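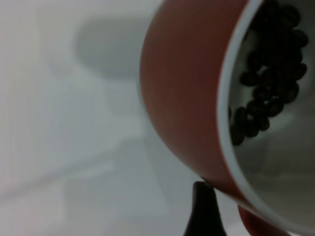 Ostwood Stoneware Cup

Sold singly or in a set of 6
Made by Lodex for the Ostwood range

The Ostwood is an everyday cup for coffee, tea or soup. It has a matte outside and a glazed inside, and there is no handle. It holds 240 mL to the brim, or 200 mL with room left for milk. We have sold it since the shop opened and it is still the cup we use in our own kitchen.

Colours

Brick, Slate, Oat and Fern. All four have a white rim and a white interior. The matte colours are mixed in small lots, so a cup bought in January may be a shade lighter or darker than one bought in winter. If you are adding to a set and want a close match, put the lot number in the order notes. It is stamped on the foot, after the letter L.

Fern is out of stock at the moment. Lodex expects to fire more before the end of the season and we will take back orders once we have a delivery month.

Specifications

Material: stoneware
Capacity: 240 mL
Height: 85 mm
Width at rim: 82 mm
Width at foot: 55 mm
Weight: 265 g
Dishwasher: yes, top or bottom rack
Microwave: yes
Oven: no
Freezer: no

Measurements are for a typical cup. Each one is finished by hand and can differ by 2 mm either way.

Using the cup

Without a handle, the cup gets warm on the outside when filled with boiling water. The wall is thick enough that most people can pick it up by the rim straight away, and by the body after a minute or two. If you drink your tea very hot, look at the Ivisora mug instead. It has a full-size handle and comes in the same colours except Oat.

The cups stack two high without trouble. We don't recommend going higher than that on an open shelf.

For a flat white, fill to just under the white band. Café customers have asked whether the cup fits under a standard espresso machine. At 85 mm it clears most home machines with the drip tray in place, but measure yours before ordering.

Care

Wash before first use. The matte surface is unglazed and will pick up grey marks from metal spoons and racks over time. These come off with a paste of baking soda and water, or with a cream cleanser and a soft cloth. Don't use steel wool on the outside – it leaves shiny patches that can't be fixed.

Coffee left overnight may leave a ring on the inside glaze. Soak in warm water with a little baking soda.

Don't pour boiling water into a cup that has been in the fridge.

Dry the foot before putting the cup away on timber. Like most stoneware it has a bare ring underneath that holds a bit of water after washing.

Ordering and delivery

Orders placed before 2 pm are packed the same day. Allow 5 working days for metro addresses and longer for regional ones. Sets travel in a divided carton, and single cups are wrapped in paper. Please keep the carton until you have checked every cup.

Cafés and offices can order at trade price from five sets up. Write to Soledad Espinoza in trade sales with the colours and quantities you need. Mixed colours are fine within an order but not within a set.

Returns and breakages

Unused cups can be returned within 365 days of purchase with the receipt. The customer pays return postage unless the cup is faulty.

If a cup arrives chipped or cracked, send a photo of the cup and the carton to Tiburcio Cuevas at the service desk. He will send a replacement or a refund, whichever you prefer. There is no need to post the broken one back.

Small pinholes in the matte surface and slight unevenness along the edge of the white band are normal and are not treated as faults.

Goes with

Yeh saucer, 150 mm, all colours
Yeh side plate, 190 mm, Brick and Slate only
Ivisora mug, 320 mL
Ostwood milk jug, 300 mL, Oat only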